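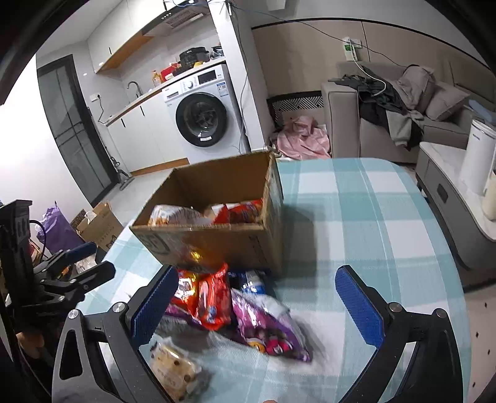

4.2 Package form and order of placement

The household part of the Mamis study covers small mixed loads: snack packages bought separately, brought home in shopping bags, and repacked into a single cardboard box for storage or mailing. Loads of this kind differ from the retail cartons treated in Section 3 in two ways. The packages are of many forms, and the box is usually a used one whose size was chosen for something else. The packer therefore has no plan to follow and must settle the arrangement as the work proceeds.

We recorded 509 placements in 40 packing sessions. A placement is counted when a package is set inside the box and released. A package that is later moved within the box keeps its first placement number, and the move is logged separately. Packages were assigned to one of four classes by form: pillow bags (sealed at both ends and holding air), flat packets, wrapped bars and cookies, and bags of small loose pieces such as individually wrapped candies. The classes were fixed before the first session and follow the Raden scheme, with one change. Raden treats candy bags as pillow bags. We separated them, as their contents shift when the bag is lifted and the bag takes the shape of whatever lies under it.

Sessions took place in ordinary kitchens and eating areas, with the packages on the table and the box on the same surface. Tablecloths were left in place. A cloth raises the friction under flat packets and makes them slightly harder to slide toward the table edge, but removing it would have changed the way the household normally works. Other goods on counters and floors were also left where they were.

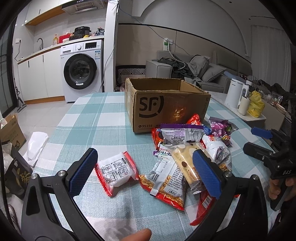
Figure 4. Mixed snack packages on a checkered tablecloth, with an open shipping box behind them.

The starting pile was not sorted. Packages were laid on the table in one heap, overlapping, and the packer was told only to fill the box and to leave nothing crushed. Overlap matters for the order of placement. A package that lies on top of another is available at once, while one underneath must be uncovered or pulled free, and thin wrappers tend to drag their neighbors along. In 17 sessions the first package placed was the one nearest the box. In 12 it was the largest package in the pile, even where this meant reaching over smaller ones. The remaining sessions showed no single rule that we could name.

Pillow bags went in early in most sessions and were commonly stood or leaned against a side wall. This is the reverse of the advice in the Bruvance packing guide, which places rigid and heavy items first and air-filled bags last. The difference probably reflects the loads. With few heavy items present, the bags set the layout, and the smaller packages are fitted into the gaps that remain.
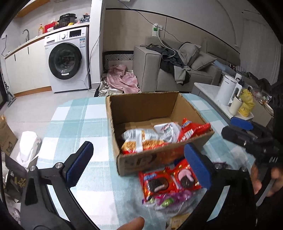
Wrapped cookies and bars were handled differently. They were often held back until the larger bags were in place, then added flat, face up, in pairs where two of the same kind were present. Packers did not appear to treat the pairing as a rule, and several broke up a pair to fill a corner. Candy bags were placed late and were pressed down more than any other class. Flat packets were the least predictable – some were slipped upright between a bag and the wall, others were laid across the top as a last layer.

The state of the box flaps had a measurable effect. Flaps that stand upright add usable height but hide the near wall from a seated packer, and placements along that wall were then fewer. Flaps folded outward leave the opening clear. Where the flaps had been removed, packers tended to stop at the rim, and the load was lower in the middle than at the sides.

Two limits should be noted. The sample contains no glass and no liquids, so the results say little about full grocery loads such as those in the Benítez series. The count of moves within the box is also likely to be low, as small adjustments made while another package was being placed could not always be separated from the placement itself. These were left out of Table 3 and are listed by session in the appendix.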